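The Year I Finally Learned to Love Sourdough Discard (and Everything Else in the Crock)

My fermenting shelf began with a cabbage. It was an enormous one, bought on impulse from the Saturday-style stalls that set up along the main street in Clarkdale, and it was so heavy that I had to swap arms twice on the walk back to the car. I made coleslaw. I made soup. I made more coleslaw. And there was still half a cabbage sitting in the fridge, looking as fresh as the day I bought it, when I remembered that people have been putting this vegetable in a jar with salt for a very long time.

So I shredded it, weighed it, salted it, squeezed it until my hands ached, and packed it into the biggest jar in the cupboard. By the next evening it was bubbling! I can't tell you how pleased I was. I kept wandering past just to look at it, and I may have called the dog over to have a look as well.

That was four winters ago. Since then the jar has become a shelf, the shelf has become most of the laundry, and I have fermented nearly every vegetable that grows in our climate, along with a few that don't. Some were wonderful. One batch of zucchini went out the back door at arm's length. But I'd recommend the whole business to anybody who likes to cook, because it's cheap, it's forgiving, and the flavours you get are ones you simply can't buy.

Start with the salt

If you only learn one thing, learn to weigh your salt. Spoons are hopeless for this, as a teaspoon of fine salt and a teaspoon of flaky salt are very different amounts, and your kraut will know. I use 2 per cent of the weight of the vegetables, which means you put the bowl on the scale, zero it, pile in the cabbage, and do one small sum. Twenty grams of salt for every kilo. It's the same for carrots, for beetroot, for the odds and ends at the bottom of the crisper.

Use a plain salt with nothing added to it. I went through a stage of buying lovely pink salts and grey salts and smoked salts, and I enjoyed every one of them on a tomato, but in the jar I could never taste the difference. These days it's a big bag of cooking salt and I save the fancy ones for the table.

Whole vegetables are a different matter. You can't squeeze the juice out of a cucumber without ruining it, so you make a brine and pour it over. Stir the salt into cool water until it has all gone, and make more than you think you'll want. There is always a gap at the top of the jar.

Keeping it all under

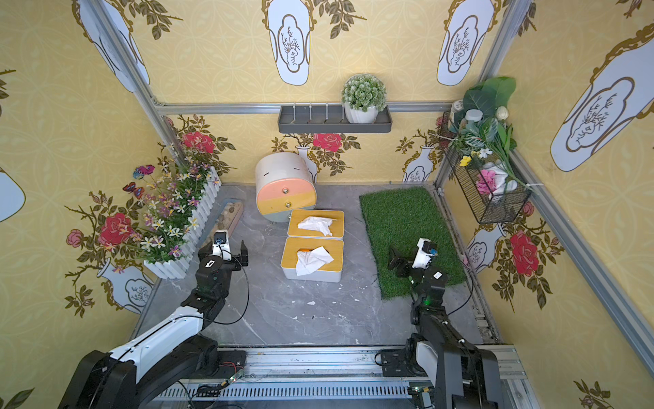

Everything in a ferment wants to float, and anything that floats is going to grow fur. This is the whole battle, really, and over the years I've tried every weight going. I've used a small jar inside a big jar, a bag filled with brine, the cabbage core wedged under the lid, and a saucer that I then couldn't get out again (it's still in there, in a manner of speaking — I broke the jar). Glass weights are terrific if your jars have a standard mouth. Mine come from op shops and school fetes and have mouths of every size, which is why I've grown so fond of stones. A row of small beige pebbles like the ones in that narrow wooden tray would be too little to do the job one at a time, but tie a handful into a square of boiled muslin and you have a weight that settles into any shape of jar. Choose hard, smooth stones, scrub them, and boil them for 15 minutes before they go anywhere near food. Avoid anything chalky. Limestone fizzes in acid, and you'll end up with flat, odd-tasting pickles and a smaller stone.

Over the top of the weight I lay a cabbage leaf, or a vine leaf in summer, tucked down at the sides like a bedsheet. It catches the little bits that would otherwise drift up. When the ferment is done the leaf goes in the compost and what's underneath is clean and bright.

The cucumber question

I get asked about crunch more than anything else. Everyone wants a pickle that snaps, and everyone has made one that didn't. I've had my share of limp ones, too, and I've come to think it's mostly decided before the cucumbers get to the jar. Get them small, get them firm, and get them in the brine the day they're picked. If they've been lolling about in the fridge for a week, make a salad.

My favourite by a long way is Raltolura, a stubby little pickling cucumber with bumpy skin that I grow up a wire panel beside the tank. It took me a couple of seasons to work out that I should be picking it every morning. Leave one for two days and it's the size of a shoe! Before they go in, slice a sliver off the blossom end, which is the end that wasn't attached to the vine. There's an enzyme there that softens the flesh. Then add a few grape leaves, or a teaspoon of black tea, for the tannin.

For seasoning I like a lot of dill, heads and all, plus garlic, mustard seed and a dried chilli. One February I had a glut of everything at once and put up 40 pickles in a single crock with so much garlic that you could smell it from the driveway. They were magnificent. They were gone by Easter.
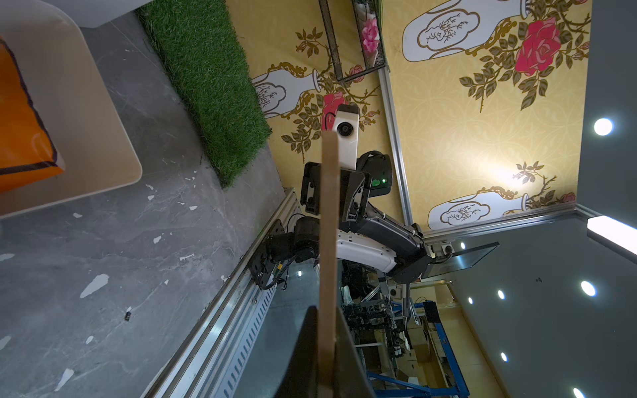
Temperature matters as well. A hot kitchen will race through a batch in a few days, and what you gain in speed you lose in texture and in flavour. I keep my cucumbers on the floor of the laundry, against the south wall, where it stays cool even in a heatwave. Cabbage is less fussy. I've had good kraut in every month of the year, though the winter batches, which take their time, have a rounder sourness that I love.

Taste as you go. A clean fork, a little nibble, and the lid back on. After three days you'll have something salty and barely tangy, a half-sour. After a week it's lively. After around 15 days my cucumbers are properly sour all the way through, and that's when they move to the fridge. Yours might get there sooner or later, and you might like them at a stage I'd call unfinished.

About that sourdough

I promised discard in the title, so let's get to it. Once you've got one living thing on the bench, you'll want another, and I lasted until spring before I started a jar of flour and water. Mine is named Brurkon, after a villain in a bedtime story that got badly out of hand in our house, and it has been a hungry, grumpy and very reliable companion ever since.

The bread is a story for another issue. The discard, though, is a gift to anyone who makes pickles, because it makes the best crackers I know. Stir a cup of it with a good slosh of olive oil, a pinch of salt and whatever seeds you have. Spread it on baking paper as thinly as you can, then thinner. Give it ten minutes in a moderate oven, pull it out and score it into squares, and put it back until the edges are brown and the middle has stopped bending. They keep for a week in a tin, if you hide the tin.

You can put brine in them, too. Swap the salt for a tablespoon or so of pickle brine and the crackers come out with a sharp little edge that's gorgeous with cheddar. I do the same in potato salad, in marinades, in the water for cooking beans right at the end. I haven't poured brine down the sink in years.

What goes wrong

Cloudy brine is fine. It's meant to be cloudy. A flat white film on the surface is usually kahm yeast, which looks alarming and tastes a bit stale but won't hurt the batch if you skim it off early. Fuzzy growth in blue, black or pink is mould, and I throw the lot out. I know people who scrape and carry on. I'm not brave enough, and cabbages are cheap.

Jars overflow, so stand them on a tray. Lids bulge, so loosen them once a day for the first week and give the gas a way out. And label everything! I once served guests what I firmly believed was pickled daikon. It was horseradish, and they were very good about it.

Next on my list is a Kapoor lime pickle, from a recipe card I found tucked in a second-hand cookbook, with that one word written across the top in blue biro. It calls for whole limes, quartered, salted and left in the sun on a windowsill, with the chilli and fenugreek added only once the skins have gone soft. The limes are in. I've turned the jar every morning this week, and the skins are just starting to go from green to brown.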